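Home > Small Spaces > Desks & Study Nooks

**deskgremlin**
Ok need opinions, quick. Using a narrow console table as a desk, rented place, no room for a proper one. Bin lives on the floor at the left end so I can swipe stuff straight in. Partner reckons it looks awful. Budget 300 tops. Bin stays or goes?? 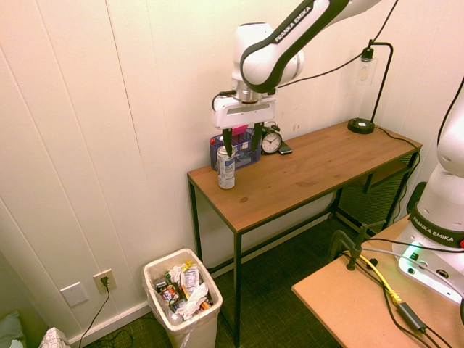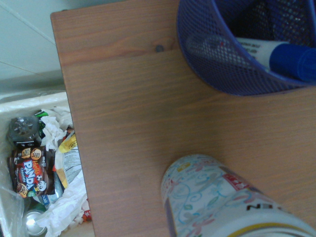 bin end of the table, both pics

**Policarpio**
Goes. Or at least empty it, mate. Nice table otherwise, the timber top is lovely. Love the lamp too but bare filament at eye level would do my head in.

**tea_and_toast**
Disagree, bin stays. Mine's across the room and I end up with wrappers all over the desk. Just get one with a lid — beige plastic is never going to look flash.

**Policarpio**
Lid defeats the purpose?? You can't swipe into a lid.

**deskgremlin**
^ this. Tried a lid, lasted 3 days.

**Brian Nyamweya**
Forget the bin, sort the lamp cord. It runs right accross the top to the right edge. Couple of stick-on clips under the back lip, five minutes. Also I'd move the mesh organiser forward, it's a long reach over the can.

**tea_and_toast**
Nah leave the organiser at the back, you need the front clear for writing. Blue looks good there.

**Cunine**
Darker bin, same spot. Colour's the problem imo. The black ones match the legs and disapear on that green carpet.

**deskgremlin**
Ok that I can do. Black bin, clips for the cord. Lamp is staying, sorry Policarpio

**Policarpio**
Your eyes. Still say empty it first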